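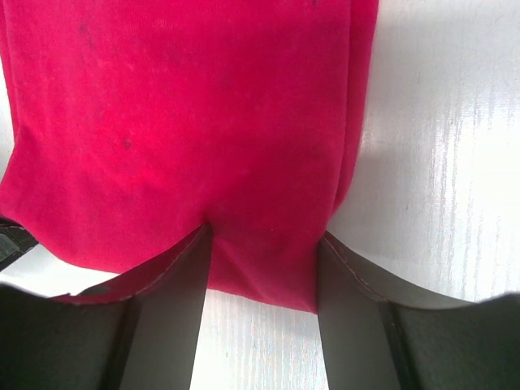

Red test cloth in the gripper, wrist camera view

Budgeting for a first arm that handles fabric: where does the money really go?

Asked in Small Shop Automation, 2 answers

Hi all! I run a small textile rental outfit (napkins, wiping cloths, the odd tablecloth) and I'm trying to put together a budget for one tabletop arm that can pick up a cloth and square it up before it goes on the stack. My ceiling is what we set aside last year, and I'd like to have an order in by November if I can, when things go quiet for us.

The arm itself I feel okay about. I have a quote from Firkgate, and their sales person was patient with me. It's everything hanging off the arm that has me lost. One quote has a plain two-finger gripper for 792 dollars, and another has what they call a "soft goods package" from Wotbridge for 1201 dollars, which is the gripper plus a wrist camera and a mounting plate. So do I want the package? Can I start with the cheap fingers and add a camera later, or am I going to pay twice?

Also, is there anything I'm forgetting? I have a white table already, good and solid. I'm planning on one cloth at a time, nothing fancy, and a person will be standing nearby for the first while anyway. Thanks in advance, I've been reading old threads for a week and my head is full.

Answer 1 (accepted)

I went through this with shop rags, so I can tell you what I spent and what I'd spend again. Get the camera at the start. I bought fingers first and tried to be clever with a fixed camera over the table, and then bought the wrist one anyway, plus a new plate, plus a longer cable (which was its own adventure). If your two quotes are really the same gripper underneath, the difference between them is less than I lost in afternoons. Do ask them to confirm that in writing, though. Mine had different fingertips depending on the bundle and I only noticed when it was on the bench.

Look at the picture at the top for what you'll be dealing with. That's a plain red cloth, and even so you've got a second layer peeking out along one side, a folded edge down the other, and the fabric all bunched up between the fingertips. A grip like that might be fine for moving a cloth from one spot to another. For squaring it up you need to know which edge you've got hold of, and there's a lot going on there for software to sort out. So put money aside for the software side too! I used the Drinaseck cloth module, paid by the year, and I'd call it decent with solid colors and grumpy with checks.

Things I left off my first budget:
Spare fingertips. Buy 2 pairs.
A decent light. See the bright patch on the right of the tabletop? Glare like that can be a real pain. I ended up putting a dull mat on mine.
Cable ties and a strain relief for the camera lead.
Practice cloths. I set aside 10 from the reject bin, all different stages of worn, and I still use them whenever I change a setting.
Your own time. Write down an hourly rate for yourself and be mean about it.

I'd also hold back some money until the thing has run on your own cloths, because what you want in month three is never what you wanted on order day. And ask Firkgate what a return costs. Mine charged for the crate.

Answer 2

depends how many cloths you do a day. if it's not a lot just fold by hand lol. otherwise yes get the camera

we have a Mägi arm, been fine, the gripper that came with it was too wide for thin stuff so we swapped it. check the fingertip width before you order anything

Comment from the asker on answer 1

This is so helpful, thank you! I hadn't put down a thing for lighting or for my own hours. I wrote to Wotbridge to ask if the fingers are the same ones and I'm waiting to hear. Does the dull mat slide around at all? Mine would have to come off for cleaning, so I can't glue it down.

Reply from answer 1

Mine's clamped at the back edge with two little spring clamps, comes off in a second. Keep them well out of the arm's reach and put them in your drawing before you fix the base position. I moved my base twice.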